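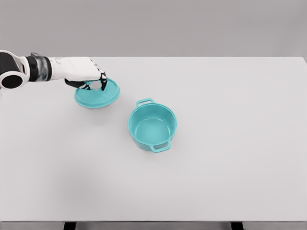 What does the simulation stage contribute to a hand that is being built in a shared workshop?
It allows grasps to be tried and corrected before any motion is sent to the physical arm, and it spares the fingers most of the wear of early testing.

Lid and Pot: Gallery of the Hindska Bench Project

The Hindska Bench Project is carried out by members of the Mathebula Shared Workshop. Its purpose is to prepare an arm and a multi-fingered hand for ordinary kitchen tasks, using tools and space available to any member. The present gallery concerns the lid task, which was begun in February and remains open. Members are asked to read the notes below before reserving time on the bench computer.

The render
The lid is held by the black fingers close to its central knob, a short distance above the white tabletop. The open pot rests on the table near the middle of the view. Both pieces are teal, and the pot has two loop handles on opposite sides.

The task
A run begins with the lid and ends with the lid seated on the pot. A run in which the lid lands on the rim and stays there at an angle is recorded as incomplete. Dropped lids are recorded separately, together with the point in the motion at which the drop occurred.

The grasp
The project has adopted 4 starting grasps for the lid. Each is kept in its own file and may be copied by members, but the originals should be left unchanged. New grasps are welcome and should be submitted with a short written note on finger order and closing speed.

The record
The task has been run 3,000 times in simulation under the current settings. Of the most recent set of 215 runs, 107 ended with the lid correctly seated. The remaining runs are being sorted by type of failure, and the sorted list will be posted beside the bench when it is ready.

The table model
The simulated table is deliberately plain. Members who add objects to it for their own trials must save the result under a new name. Changes to table height must also be entered in the bench log, as the arm's resting position is measured from the tabletop.

The software
Motion files are prepared in Lilis, the workshop's own planning script. The version installed on the bench computer is the only one supported at present. Files made on a home computer should be opened and checked there before they are run.

Access
The bench computer may be reserved until 9 p.m. Work on the physical arm requires a second member in the room and a completed safety briefing. Requests for copies of the grasp files may be left in the Comier Room, in the tray marked for the project.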